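Open day at the Kirkard collection rooms
Posted 2020-05-09

The Kirkard open day was smaller than the one I went to in November, but there was more to look at. The building is behind the Himier depot, and parking is at the rear. Sign-in took a few minutes. Visitors went through in groups and each group got the same loop: the talk, the collection rooms, then the server room, which is mostly a door with a window in it.

The talk covered the Jakuneo project. The aim is to teach a robot arm to put household items away and get them out again, and the arm learns from recordings of people doing those jobs with hand-held grippers. Each gripper has two fingers and square printed markers on the housings, which the software uses to work out how far open the jaw is. One finished recording is called an episode. The cupboard task stood at 2,654 episodes on the slide we were shown.

We spent most of our time at the cupboard task. It is a small white cabinet with its doors open and black cloth hung nearby to keep the background plain. The job is to move a drink bottle between the cabinet and a cork coaster. Bottles vary in colour and in how full they are, and some have lost their caps, so the model doesn't settle on one look. I asked whether the coaster mattered and was told it gives the operator a fixed spot to aim for. The view from the gripper is a wide circle, and the fingers take up a good part of it.
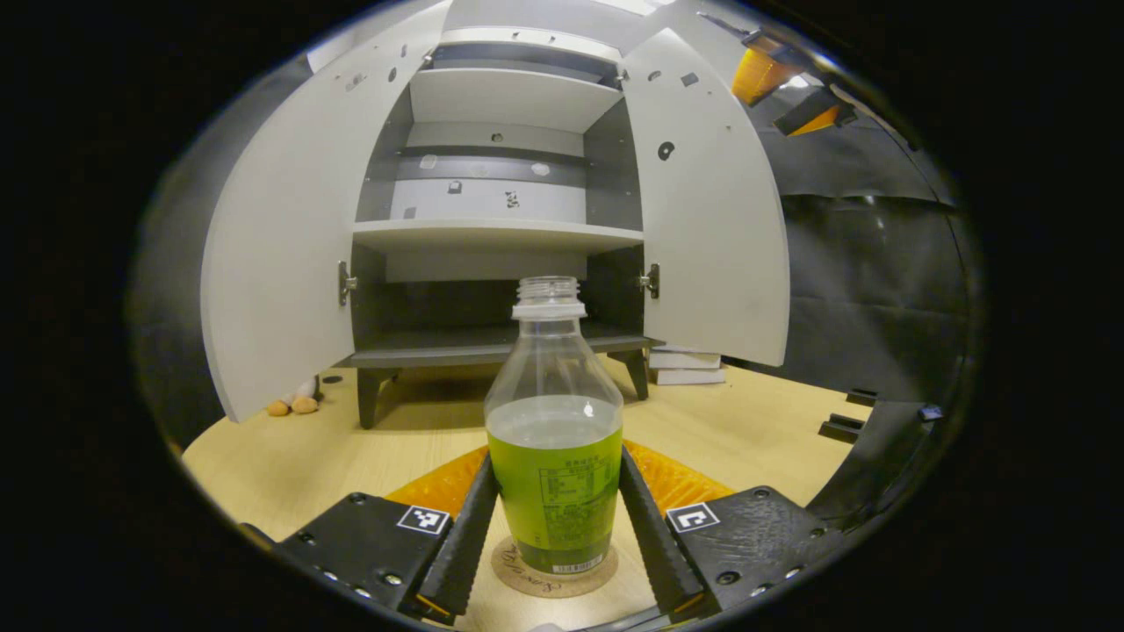

Hamann thought the grip was the easy part and the shelf was where episodes were lost. An operator who knocks a shelf edge has to stop, put everything back and begin again, and the spoiled take is kept in its own folder with a note on what went wrong. In the last batch, 183 takes ended up there. They are left out of the training set for now, though there is talk of using them later to teach the system what a bad approach looks like.

New operators practise for 3 days before any of their work is kept. The hardest habit to break is speed. People move the way they would in their own kitchen, and the arm can't follow that, so they are asked to slow the reach and to close the fingers in a single motion. White gloves are worn at this station. A second gripper can also work the same cabinet, and the two recordings then have to be lined up in time. That took longer to sort out than the grippers did.

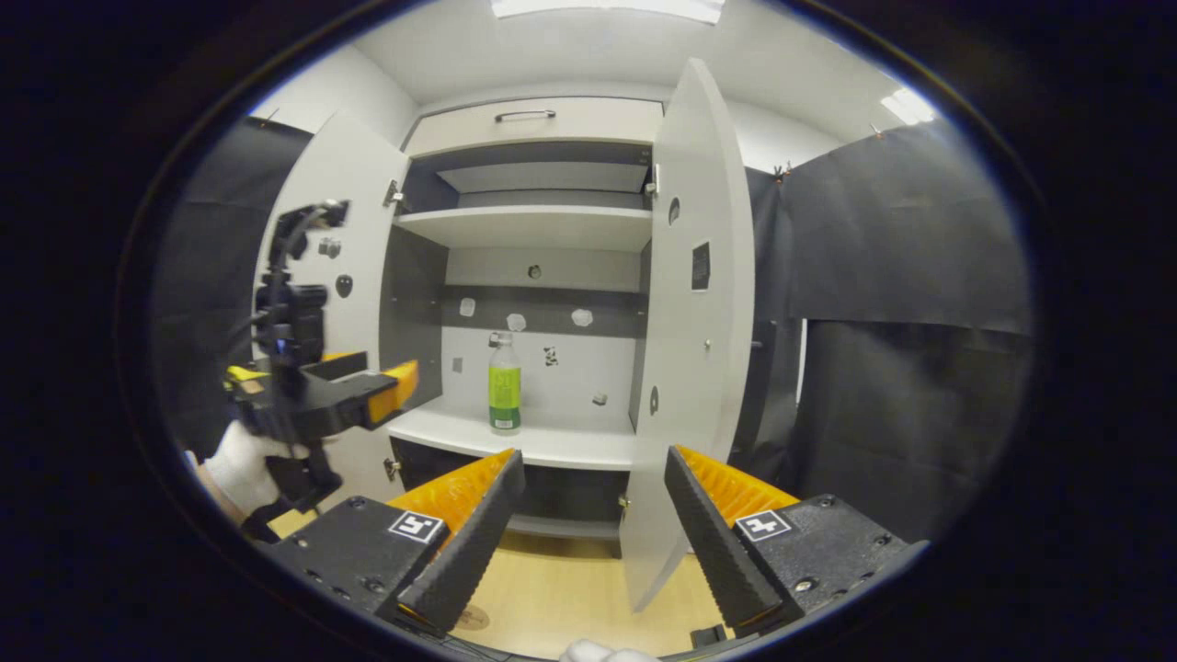
Does a learner need the same bottle in the same place every time? It needs the opposite, and operators shift the start position between episodes so the examples cover as much of the shelf as possible.

After that we had 5 minutes at the review desk, where each episode is played back and either passed or sent to the folder. It's slow work and the chairs aren't great. The reviewer looks for a clean start, a clean release and markers that stay readable the whole way through.

Tea and sandwiches were in the front office. The handout has the address for booking the next visit, and groups need to book ahead. Wear closed shoes.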